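Speaker notes - Working rules for two-arm tabletop cells
Warnel site meeting, 15 Dec 2022
Slot is short. Leave room for questions at the end.

Opening

Thank the hosts. Say which group I'm from (Gritedari, bench automation) and that these are our house rules. They sit on top of the risk assessment and the arm maker's manual. They don't replace either one. If a house rule and the manual disagree, follow the manual and tell us.

Where the rules came from: we went back through 430 logged stops on the Flallix benches. 319 of them had to do with how the table was set up before the run started. Pause on that number. People expect the software to be the problem.

The rules are 2 pages long and we want to keep them that way.

Rule 1. The start sheet

Every run has a start sheet. It lists each object on the table and where it goes. The operator signs it before the arms are enabled. If an object isn't on the sheet, it comes off the table. If an object is on the sheet and can't be found, the run waits.

Mention that the Lūse team used to do this from memory. They switched in September.

Rule 2. Shared space

Two arms over one table means some part of the table can be reached by both. Mark that part on the sheet. Only one arm goes into it at a time unless the task has been reviewed for both. Slow speed on the first pass, every time, even for a task we've run before.

Next two slides. Give people a moment to look.

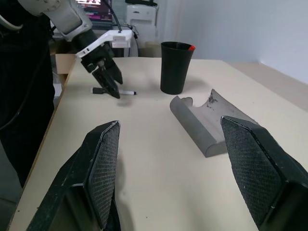

A marker and a black cup on the table, with a gray holder close by.
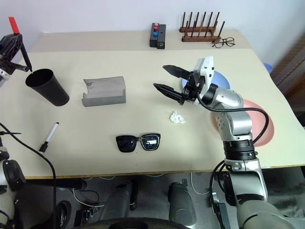 Rule 3. Cables

Cables are where I get the most pushback, so go slowly.
- Leave enough slack for the full reach of the wrist, and check it at full reach with the arm moving slowly.
- No loop should be able to catch on a table corner or on the other arm.
- Floor cables go behind the base or under a cover. Nobody should have to step over one to reach the stop button.
- Look at the cable at the gripper end at the start of each shift. Write down any wear, even if you keep running.

Rule 4. Grippers and pads

Check the finger pads for wear and dirt. Wipe them with a dry cloth. We replace pads at 3,000 grips or when the pattern starts to go flat, whichever comes first. Both pads on a gripper get changed together. Log the date and the grip count.

If someone asks about the grip count: we picked it for our own pads and our own objects. Other sites should set their own.

Rule 5. Hands on the table

Hands stay off the table while either arm is enabled. To move an object, stop both arms, wait for the status light, then reach in. Stopping only the near arm doesn't count. Say this one twice.

After a reach-in, the start sheet gets checked again from the top. It's slow and people complain about it - I did too. Keep it in.

Rule 6. Stops and notes

Anyone in the room can press stop. No permission needed, and no one has to defend the decision afterward. Write one line in the log: time, task, what you saw. Leave the cause blank unless you know it.

Open points

Glossy and clear items still need their own line on the start sheet. Draft wording is with the Warnel group. We also haven't settled who signs when two operators share a shift.

Questions. Paper copies of the rules are by the door.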